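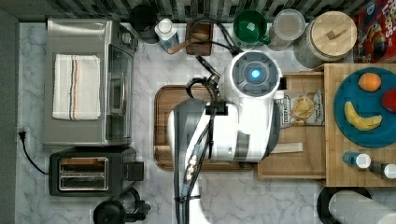
Figure 3. Worktop in one of the study kitchens, from overhead. The toaster oven and the two-slice toaster stand together on the left; a folded towel lies on top of the oven.

4.2 Does the worktop shrink?

It is often said that small appliances eat up the worktop, and that people who own more of them cook less because they have nowhere left to chop. The claim appears in shop leaflets, in advice columns and, more worryingly, in earlier work on kitchen layout, where it tends to be passed along with no measurement behind it. We doubted it at the start and we still doubt part of it.

Figure 3 shows the sort of arrangement on which the claim rests. Two appliances that both brown bread sit on the same side of the worktop, one directly below the other in the overhead view, and a wooden cutting board lies on the marble-patterned surface. A reader who already believes in the shrinking worktop will see a crowded kitchen. A reader who does not will see a board that has been given a place. The picture cannot settle the matter, and we would ask that it not be cited as if it could.

Our own figures come from 31 households on the Brendik estate, visited between September and the close of fieldwork on February 4, 2020. Worktop area was taken with a tape, first in full and then with the footprint of every standing appliance removed. Households also kept a diary of meals prepared. The diaries are the weaker source. Several were plainly filled in all at once, in one pen, and Bjarnason (who coded them) marked these as doubtful. We ran the comparison with and without them and the result hardly moved, which may mean it is sound or may only mean that the other diaries are no better.

Free area and number of cooked meals were only weakly linked. What did seem to matter was depth. Where a clear strip at least 700 mm wide ran from the front edge to the wall, people reported chopping at the worktop; where the same total area was broken into patches, they more often reported using the table. Kordestani's layout guide treats these two cases as equal, as does the Vidport checklist that borrows from it. We think this is a mistake, though a modest one, and our sample is too small to put a firm value on it.

The surface on top of a toaster oven deserves a word. Both sources count it as lost. In practice it held towels, post, bread and, in 2 homes, a fruit bowl. The folded striped towel in Figure 3 is an ordinary case. Whether such use is wise is a separate question – the makers' instructions we were shown mostly advised against it – but a surface on which things are kept can hardly be entered as zero. We counted it at half, a choice we cannot defend beyond saying that nought and one both looked worse.

Sólveig Bjarnason has suggested that the Ilel data, collected in rented flats with fixed appliances, could be recoded in the same way. We have not attempted this. The plans for those flats give the length of each worktop and leave out its depth.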